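Avaliação: kit de dedos e suporte de punho Pident, depois de três meses de uso

Categoria: acessórios para braços robóticos
Nota: 4 de 5

Comprei o kit Pident para uma célula de dois braços que manuseia comida embalada: sanduíches, pacotes, garrafas. Os dedos originais eram curtos demais e batiam na borda dos tabuleiros antes de chegar ao produto. O kit traz os dedos, os suportes, os parafusos e uma folha de instruções. Paguei 700 euros na Ronport, com o transporte incluído.

A montagem é simples, mas a folha é pouco clara. O desenho mostra o suporte direito e deixa ao leitor o trabalho de imaginar o esquerdo. Na primeira tentativa montei um ao contrário e a garra fechava torta. Quem tiver paciência faz tudo em 40 minutos por braço, contando com a calibração do zero. Aconselho a apertar os parafusos só até encostar, fechar a garra devagar, verificar se as pontas se encontram, e apertar no fim.

O que mais me agradou foi a rigidez. Com os dedos antigos, da Gornarwood, eu sentia uma folga na ponta depois de poucas semanas. Com estes, até agora, não sinto. A superfície preta mate também ajuda a câmara do punho, que antes apanhava muitos reflexos do metal.

O que me agradou menos: os parafusos vêm sem trava-roscas e afrouxam. Passei a verificá-los todas as manhãs, com a célula desligada, e a limpar os dedos com um pano húmido sem álcool. É preciso também corrigir no programa o comprimento da ferramenta, e a folha não diz uma palavra sobre isto. Eu esqueci-me, e a ponta desceu até tocar na mesa. Felizmente ia em velocidade reduzida.

Para afinar a abertura uso sempre um sanduíche em cunha, posto em pé no tabuleiro. É um bom teste, porque o pão cede com pouca força e qualquer desvio lateral o faz tombar. Começo com os dedos bem abertos, um de cada lado, e reduzo a força até o pão já não ficar marcado.

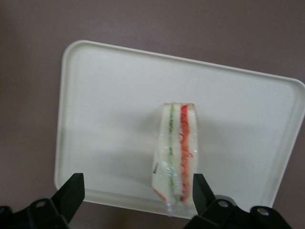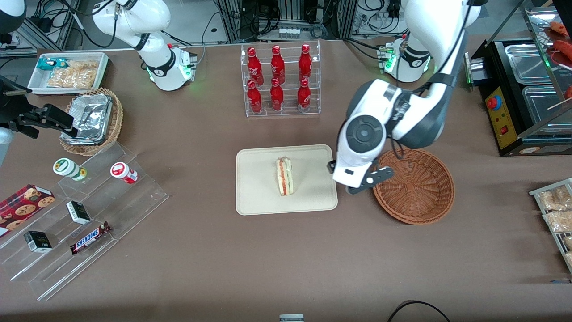

Voltaria a comprar, mas pediria logo um segundo jogo de parafusos.

Comentários (1)

Van Wijk
Obrigado pela avaliação. Tenho o mesmo kit e resolvi o problema dos parafusos com trava-roscas de força média, uma gota em cada um. Não use o forte, que depois não os consegue tirar sem aquecer o suporte. Quanto ao comprimento da ferramenta, convém medir com os dedos já apertados, porque no meu caso o valor mudou um pouco depois do aperto final.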